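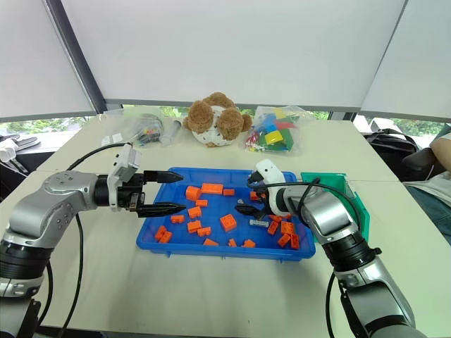 Sternport Brick Library: progress to the end of September

Dear Ute Thiele,

What a month it has been! The grant was for turning our mountain of donated building blocks into proper sets that families can borrow, and the sorting is now well under way. When I last wrote we had sacks up the stairs and not much else. We have now sorted 2504 blocks by colour, and 167 of those were set aside as chipped or too chewed to lend out.

The change that helped most was going down to small batches. We used to tip a whole sack out and lose the will to live by teatime. Now a modest amount goes into a shallow tray on a white table, one main colour at a time, with a bin right beside it. Orange is a lovely one to work on -- strays show up straight away against a blue tray, even the little white or grey bits. Sorting by size comes afterwards and is slower, especially the flat pieces, which like to stick together.

The Figueroa Road playgroup borrowed the first three sets and kept them an extra week (with our blessing). They asked for more long pieces and fewer tiny ones, so the next sets will be made up that way.

Spending so far is £387 out of the £1000, nearly all of it on trays, lidded tubs and labels. The Dillent donation is still to be collected as their hall was locked when we called on Monday. I'd like to put part of what's left towards shelving at Flillach, where the tubs are stacked higher than I am happy with -- please let me know if that needs a separate form.

Next up are the reds, and there are a great many of them.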